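Looking after a round wooden table
Compiled by Mitali Haque

Round tops lead a harder life than square ones. There is no obvious place to stand things, so the middle and the near edge take most of the wear, and the grain meets the rim at every angle. The notes apply to solid and veneered tops with a clear finish.
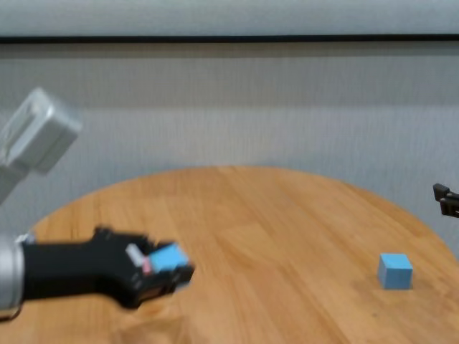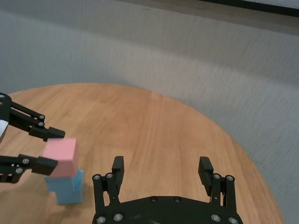 A round wooden top 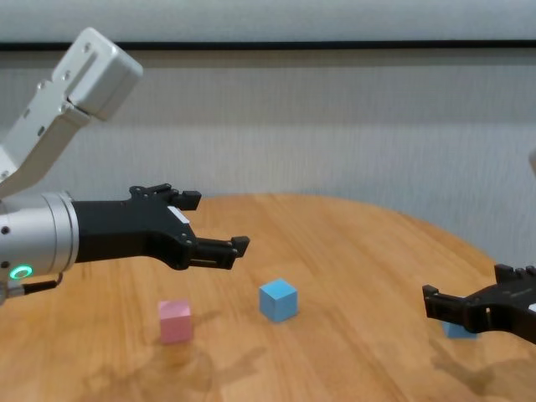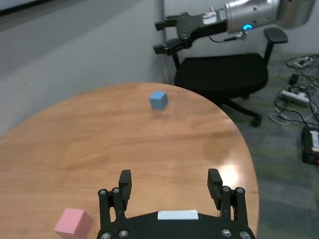 Household Workshop Notes, No. 148, p. 10

Finding out what finish you have

Choose a spot on the underside near the rim. Put one drop of methylated spirit on it and wait a minute. If the surface goes tacky, the finish is shellac (French polish). If nothing happens, repeat in a fresh spot with cellulose thinners. Softening means cellulose lacquer. No change with either usually means polyurethane or a factory-cured lacquer. An oiled top shows itself more simply: a drop of water left for ten minutes darkens the wood.

Wax can sit on top of any of these. Scrape with a fingernail. If a pale curl comes away, remove the wax with white spirit before testing.

Routine cleaning

Dust with a dry cotton cloth, along the grain. For grease, add a teaspoon of washing-up liquid to a litre of lukewarm water, wring the cloth until it no longer drips, wipe, and dry at once with a second cloth. Do not use cream cleaners or the green side of a sponge. Spray polishes containing silicone leave a residue that causes craters in any later coat of varnish, and it is very hard to get out of the grain.

The rim collects more dirt than the top. On moulded edges use a soft toothbrush, barely damp.

White rings

A white ring is moisture held in the finish. Leave it for 24 hours first; many fade unaided. If it remains:

1. Lay a folded cotton tea towel over the mark.
2. Set a dry iron to its lowest heat and press for five seconds.
3. Lift, look, and repeat up to six times.

Stop if the finish dulls or smells. On shellac, skip the iron and rub lightly with cream metal polish on a fingertip wrapped in cloth, then re-wax.

Black rings

These are in the wood itself, most often where water has met iron and the tannin in oak. The finish has to come off locally. Brush on an oxalic acid solution mixed as the packet directs, wearing gloves and eye protection, leave until dry, and rinse twice with clean water. Do not sand until the residue has been rinsed away - the dust is harmful. The cleaned patch will be paler than the rest. On a veneered top, Witold Borkowska (our contributor on finishes) advises treating the whole surface, as a patch repair will show in side light.

Dents

A dent with unbroken fibres can be raised on solid wood. Put a damp cloth over it and touch the tip of a hot iron to the cloth for two or three seconds. Allow an hour to dry before judging. Film finishes will whiten under this treatment and need recoating. Do not try it on veneer, where the steam may lift the glue.

Scratches

Fine scratches in the finish only: 0000 wire wool and paste wax, long strokes with the grain from rim to rim, never in circles. Buff after twenty minutes.

Scratches that show bare wood: touch in with a matching wax stick, level with the edge of a plastic card, buff. Buy two shades and blend them. Match the colour in daylight, at the table.

Wobble

Check the floor before the table. Turn the table a quarter turn; if the rock moves to a different leg, the floor is uneven. On carpet, press down hard at four points of the rim, as pile hides a small gap. If the same leg is always short, glue on a felt or cork pad and trim it to suit.

On pedestal tables, tighten the bolts under the top. Use hand tools only. Where a screw turns without biting, fill the hole with glued hardwood matchsticks, leave overnight and refit.

Sunlight

Turn the table by a quarter every January, April, July and October, and move any mat or bowl at the same time. Pale discs under ornaments cannot be polished out.

Corrections to the page on drawer runners are on p. 103.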